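WANTED: bracket people, cable people, and one person who likes labeling things

Jorkero Shared Workshop
Unpaid call for participants, home-build robot project
Start: May, or whenever you can get here

The short version: we are a members' workshop building a mobile helper robot called Clatovance. It has a head, two wrists and a long list of grievances. It is meant to tidy up a shared kitchen and the room next to it. Progress toward tidying anything up has been modest. We want more hands.

Who we are

Jorkero has 45 paying members, most of whom joined for the laser cutter. The robot group is 11 of them on paper and five on a good evening. We have one retired machinist, two people who write software for a living and do it again here for free, a dental technician with terrifying patience, and a high school physics teacher who keeps the parts list. We have built three versions of the arm. The first was too heavy to lift itself. The second was light, and bent. The third works well enough that we have started worrying about smaller things, and that is where you come in.

What we need

1. Wrist mechanics (one or two people)
You will take over the wrist joint. The bracket is dark gray metal, and we are happy with it until somebody needs to get a screw out. You should be comfortable with a file, a tap and being told the drawing was out of date. CAD experience is nice. Owning your own hex keys is nicer, as ours go for walks.

2. Cabling (one person, possibly a saint)
There is a thin blue cable that passes the wrist joint out in the open. It has been discussed at every meeting this year. We would like it routed so that the joint can move through its full travel without us all leaning forward and holding our breath. Opinions we already have: spiral wrap, a clip, a different cable, prayer. Please bring a fifth.

3. Vision and labeling (one to three people, beginners welcome)
The head camera gives us soft, smeary stills of kitchen counters and furniture. Somebody has to go through them and mark what is a bowl, what is a towel and what is a sink. We have 176 stills marked up and want 200 before we retrain. You can do this at home in your socks. Reflective stuff is the hard part, so anyone with views on stainless steel will be heard out at length.

4. Household tester (one person)
No technical skill required. You put ordinary objects in ordinary places, write down what the robot did with them, and resist the urge to help it. Parents of small children have done very well in this role.

What you get

No money. A key fob after your first month. Coffee from the Ivanyshyn, a secondhand espresso machine that we also repaired ourselves and that also leaks. Use of the lathe once you have done the lathe safety evening. Your name in the build log, spelled right if you send it to us in writing. The software comes home with you too, since all of it is shared among the group under the name Irnico. The name was the only one left after a vote and we have stopped apologizing for it.

What we ask

One evening a week, 7 p.m. until the last person gets hungry. If you can only do every other week, say so up front and we'll plan around it. Tie back long hair, no gloves near the lathe, and the stop button is to be within reach of a person at all times, including when "it's only going to move a little." Tools go back on the board. We do check.

You do not need a degree. We have turned away one applicant in three years, and he wanted to put wheels on the lathe.

How to apply

Write a few lines on what you've built or taken apart, which of the four jobs you want, and which you'd put up with. Leave it in the Jorkero mailbox by the side door or use the contact form on the members' page. A picture of something you made is welcome, finished or not. We'll ask you over for an evening, hand you a screwdriver and see whether we get along. No interviews, no whiteboard.

If you plan to apply for job 1 or 2, have a good look at the bracket before you come and arrive with a complaint ready. Job 3 people, see how many kinds of shiny you can find around the sink.
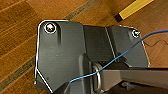
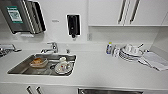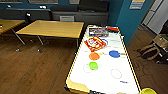
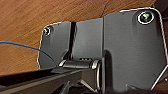 First and last: wrist bracket and the blue cable. Second: head camera, sink and counter. Third: head camera, air hockey table.

Applications are open until all four jobs are filled. The cable job has priority.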